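Print | E-mail

Evaluation of the Kollow Gripper Kit
Student project report, Brultus Lab, 14 August 2023

The Kollow kit was reviewed as a low-cost option for the pick-and-place course that starts in September. It ships with two fingers, a flange and a printed side bracket. Assembly took 9 minutes.

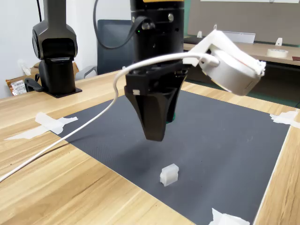
Figure 1. Gripper above the mat, with the small white block used as the workpiece.

The test consisted of 100 grasps from a fixed start pose. Two failed, both at the block's ridged edge. Mass with cable was 332 g. The cable should be tied back along the arm before longer runs. The manual does not cover this.

Print | E-mail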